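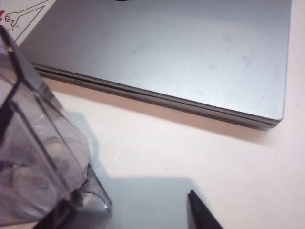

When a robot grabs the wrong thing

People love to say robots don't make mistakes. Don't believe it.

At a workshop in Flurnton, a robot arm was told to pick up a clear plastic container. It closed its gripper on thin air, then bumped a laptop. Then it reported that the job was done!

What went wrong? Many robots find things with a camera. Clear plastic is tricky, as light goes right through it. The camera may see the table behind instead, or mistake a shadow for an edge. A shiny grey laptop lid can fool it too.

"It had worked 32 times in a row, so we stopped watching," says Krystyna Pietrzak, who ran the test. Would you have kept watching?

The arm now stops if it feels a bump. That helps, but a bump has to happen first. So the team also keeps a big stop button close by, and a person stands next to it.

Next time someone tells you a robot is perfectly safe, ask them two things. How does it know what it's holding? And who can turn it off?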